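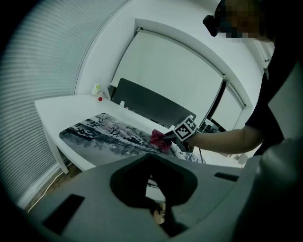
White table, Gwilliam Hall meeting room.

Search this forum
Go

Gwilliam Hall Residents and Users Board > Facilities > Hire charges

Proposed change to the hourly hire rate
Posted by Trefor Dafis, Monday, May 15, 2023
277 views

The Hall's management board has asked me to open this thread so that regular hirers may comment on the proposed change to charges before it is put to a vote. The proposal is to replace the present flat evening fee with an hourly rate, payable in advance, with a minimum booking of three hours. Daytime bookings would remain as they are.

The principal reason is the cost of heating. Expenditure on heating for the last winter season came to $3,475, and the flat fee was set at a time when the figure was much lower. Under the present arrangement a group that uses the meeting room for one hour pays the same as a group that uses it for the whole evening, and several hirers have written to say that they consider this unfair.

Comments are invited from all hirers. Please state which group you represent.

Reply from brullen_chess
I write on behalf of the Brullen Chess Club. Our members object to the three-hour minimum. Our junior session lasts ninety minutes and always has. If the purpose of the change is that groups should pay for the time they use, a minimum of three hours defeats that purpose for every short booking on the calendar. We would support an hourly rate with a minimum of one hour.

Reply from Clyde Castellanos
Kududance, evening classes. We are in favor of the proposal as drafted. Our classes run for the full evening and we have no difficulty with the minimum. I would ask the board to confirm whether time spent putting out and clearing away furniture is to be charged. For a dance class this is a real question, as the floor must be clear before we begin and the tables must be back in position when we leave. It takes us nearly half an hour at each end.

Reply from Trefor Dafis
In answer to Mr. Castellanos: as drafted, the booking period includes setting up and clearing away. The doors would be unlocked at the start of the period and not before.

Reply from Clyde Castellanos
Then I must withdraw part of what I said. An hour of paid time each week spent moving tables is a substantial addition to our costs, and it falls hardest on the groups that need an open floor. The chess club can sit down and begin. I would propose a grace period of fifteen minutes before and after each booking, without charge.

Reply from brullen_chess
With respect, the chess club does not simply sit down and begin. We put out boards and clocks for every session, and we move the tables as well. We do not object to a grace period, provided it applies to all hirers on the same terms.

Reply from batberg_quilters
The Batberg Quilting Circle has hired the meeting room on the second Thursday of the month for a good many years. We were not aware of this proposal until a member saw this thread. May I ask that notice also be given by letter? Not all of our members use the internet, and a notice on the door would be welcome too.

On the substance, we have no strong view on the hourly rate. We do object to payment in advance. Our members pay at the door, and we do not hold a balance from one month to the next. Could the board accept payment within seven days of the booking instead?

Reply from hallgate78
I do not agree with the previous poster. Late payment has been a problem at this Hall before, and it was the reason the deposit was brought in. Payment in advance is normal practice elsewhere and I see no hardship in it. If a group cannot pay for one evening ahead, the board should deal with that group separately and leave the rule alone.

Reply from batberg_quilters
The Quilting Circle has never paid late. I should like that to be noted.

Reply from Trefor Dafis
It is noted. A letter will go to all regular hirers this week, and a copy will be placed on the door — I regret that this was not done at the outset. The board will be asked to consider a one-hour minimum and a grace period of fifteen minutes as amendments. Any new rate would take effect in October, when the heating season begins. The question of advance payment remains open, and further comments are welcome.

Reply from hallgate78
Will the deposit be kept if payment is taken in advance? The draft does not say.

9 replies
Share
3 shares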